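OSTROWSKI HOUSE RESIDENTS' ASSOCIATION
Minutes of the Regular Meeting, May
Ground Floor Meeting Room, 7:00 p.m.

Call to Order

The chair called the meeting to order at 7:00 p.m. A quorum of the membership was confirmed. The agenda was adopted with one change: the item on bicycle storage was moved ahead of the item on the laundry room at the request of the member who had submitted it.

Approval of Prior Minutes

The minutes of the April meeting were reviewed. One correction was made. The minutes had stated that the east stairwell door would be replaced; the motion as passed was to have the door repaired. The minutes were approved as corrected.

Report on Building Operations

The managing agent, Brulent Property Services, submitted a written report, which was read into the record. The spring boiler inspection has been completed and the certificate is posted in the lobby. The hot water complaint from the upper floors was traced to a mixing valve, and the valve has been replaced. Residents on those floors are asked to notify the agent in writing if the water temperature drops again.

The elevator was out of service for two days in April. Members expressed concern that notice of the outage was posted only on the ground floor. The agent has agreed to post future notices on every landing and to send them by e-mail to residents who have given an address.

A member asked about the exterior lights on the Prunuritz Street side, which have been coming on in the afternoon. The agent will have the timer reset.

Financial Report

The April statement was distributed. The operating account is in order and all invoices received have been paid. The association approved an expenditure of $500 for spring planting in the front beds and the two large planters by the entrance. A further $200 was approved for mulch and hose repair.

One member asked that the planting include fewer annuals than last year – the petunias did not survive July – and the grounds group took note of this. The report was accepted.

Hallways and Entryways

The chair reported on the fire department's walk-through. The inspector noted shoes, umbrella stands and folded strollers outside apartment doors on several floors. The corridors are part of the required exit path, and the building has been given until the end of the month to clear them. A second visit will follow.

Discussion followed. Several members stated that the apartments have little space near the door and that wet boots have to go somewhere in winter. Others stated that the rule has been in the house handbook for years and should be enforced as written. It was noted that a mat lying flat and no wider than the door has been permitted in the past, and the inspector did not object to these.

It was moved and seconded that all personal items other than flat door mats be removed from the corridors by the end of the month, and that items remaining after that date be tagged and taken to the basement storage cage, where they may be claimed for 12 days. The motion carried. The secretary was directed to prepare a notice for all 151 apartments, including a short page on keeping footwear and outerwear inside the unit. The text of that page was reviewed at the meeting and approved for distribution, as follows.

Residents may keep shoes on an open rack placed along a wall inside the apartment. The rack should not block the swing of the entry door or narrow the path from the bedrooms to the exit. A rack set next to a chair gives household members and guests a seat while changing shoes.
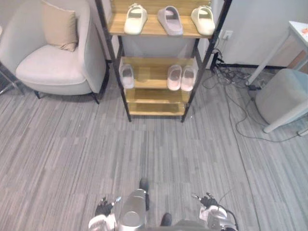 HOUSE RULES – STORAGE

Boots that are wet should be left on a tray until dry. Umbrellas should be opened in the bathtub or shower and not in the corridor. Strollers and folding carts may be stored in the basement stroller room; keys are available from the managing agent with a signed form. Items may not be left on stairs, on landings or in front of the trash chute at any hour.

Bicycle Storage

The bicycle room is full, and a number of the bicycles in it appear to be abandoned. It was moved and seconded that all bicycles be registered with the agent and tagged by the end of June. Untagged bicycles will be held for a further month and then donated. The motion carried with one opposed.

A proposal to install wall hooks from Foron was discussed. Members asked whether the block wall can bear the load and whether older residents would be able to lift a bicycle onto a hook. The proposal was tabled until the agent has obtained an opinion on the wall and a price for floor racks.

Laundry Room

The second dryer from the door continues to stop before the end of its cycle. The service company has been called and a visit is scheduled. Residents who have lost money in the machine should complete a refund slip, available on the laundry room wall. The posted closing hour of 10:00 p.m. was reaffirmed following complaints from the apartments directly above.

New Business

A request to hold a yard sale in the rear court in June was approved, subject to the court being cleared by 5:00 p.m. and the gate to the parking area being kept free.

A member requested that the package shelf in the lobby be labeled by floor. Referred to the managing agent.

Adjournment

There being no further business, the meeting was adjourned at 8:40 p.m. The next regular meeting will be held in June in the same room. Agenda items should be submitted in writing to the secretary one week in advance.

Respectfully submitted,
Secretary, Ostrowski House Residents' Association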